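Workshop > Notebooks > Hand-held grippers > February

Gripper pair, strip and refit. Started 1530, Kwadwo on the second one

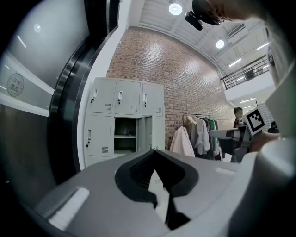
Right, where did I get to. The left gripper has been closing unevenly since Anjani's lot had it, and I'd put it down to the spring. Wrong! Swapped the spring for a new one from the Khoo box and it was just as bad. So I took the side cover off properly this time and found the slide rail had gone gritty, with a fine grey paste all the way along it (old grease plus dust, I think, lovely). Wiped it out with a lint-free cloth and a bit of isopropyl, let it dry while I had a tea, then put on the thinnest smear of the Vornuditz grease I could manage. Moves like it did when it was new. Please, whoever reads this, don't use the spray stuff on the shelf by the sink.

Camera mount next. Two of the screws had backed out, not by much, but enough that I could rock the camera with a fingertip. Threadlock on both, the blue one, nipped up by hand. Adi wants us to use the little torque driver for these and he's probably right, only I couldn't find it. Adi – if it's in your drawer, could it live on the pegboard?

After that it needed its calibration doing again, obviously. First go gave me 1472 on the width reading fully open, where the card taped in the lid says 1530. Spent far too long staring at that. I had zeroed it with the fingers not quite shut, that's all. Did it again with a proper squeeze and got 1530 on the nose, three times running. I've left the old number in here so I remember what that mistake looks like.

Marker on the other gripper: Kwadwo checked it for lifting corners and it's stuck down well. He gave it a wipe, dry cloth only. The last one went cloudy when Gilang cleaned it with something lemony and then we lost tracking every time it passed under the lights.

Ran the pair together afterwards, 380 open-and-close cycles between us, which is very dull and makes your thumb ache. No sticking on mine. Kwadwo's clicked a bit towards the end – could be the finger pad, could be the pivot, he's going to have a look before it goes back out.

To do:
Order finger pads from Tilell, we're on the last set
Print a new card for the lid, the tape is going brown
Ask Yaw whether the Bristavora cable is meant to be that stiff, it tugs at the wrist
Find torque driver!!

Left gripper is back on its hook, battery on charge.

Notebook queries to Anjani Santoso | Back to top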